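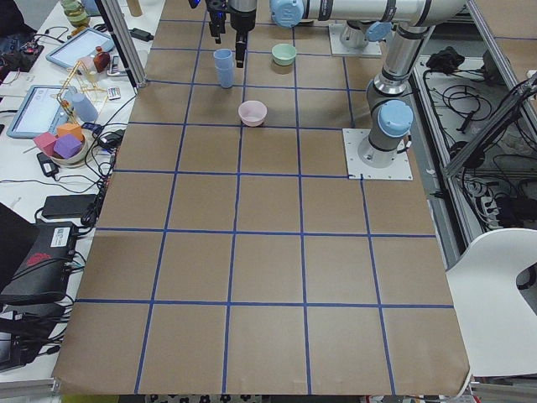 Arsalan Farooqui

Grid-cell evaluation is a way of testing robot manipulation policies in which the work surface is divided into marked cells and objects are placed in chosen cells before each trial. The marking is usually tape on paper, as on the brown kraft paper and blue tape surface used with a pair of arms for tableware tasks. Results are reported per cell, or as one success rate over all cells. The method is cheap and widely copied. How much it shows about generalization is disputed.

Origin and use

Marked tables were common in industrial part picking long before learned policies. The version discussed in this article is generally traced to the Skesa protocol, written by Ingeborg Widmer and Sushil Rathore for cup and bowl handling. The protocol asks for one demonstration set, a list of cells seen in training, and a list of cells held back. A trial counts as a success if the object ends in the target cell and is still upright. There is no partial credit.

Benjelloun, a later data collection effort, used the same rules and gathered 3595 demonstrations. Its authors reported 74 percent success on held-back cells and described this as evidence that the policy had learned "where things are" in a general sense.

Criticism

The Benjelloun figure has been questioned on several grounds. Amr Chraibi pointed out that most of the held-back cells had trained cells on at least two sides, so a policy could do well by blending motions it had already seen. When he scored only the cells at the border of the trained area, too few trials were left to say much either way. The original report does not break its results down by cell, and the per-trial logs were never released.

A second objection concerns the tape. Lines at regular spacing are strong visual landmarks, and a camera-based policy may read its position from them. Salma Naciri repeated part of the test on plain paper, with placements measured by ruler, and found a clear drop. Her test used a different gripper, however, and one operator, and supporters of the method have fairly said that it does not settle the question.

Cell size is a further problem. The protocol does not fix it, and does not say where inside a cell an object should stand. A cup set near a line and a cup set in the middle are logged as the same placement. Success rates from two labs are therefore hard to compare, though they are often printed side by side in the same table.

Variants

Collau replaces cell labels with measured coordinates and keeps the tape only as an aid for the person resetting the table. Giten adds eight distractor objects in random cells. Neither has been tested by a group other than its own authors.

See also: pick-and-place benchmark; held-out evaluation; imitation learning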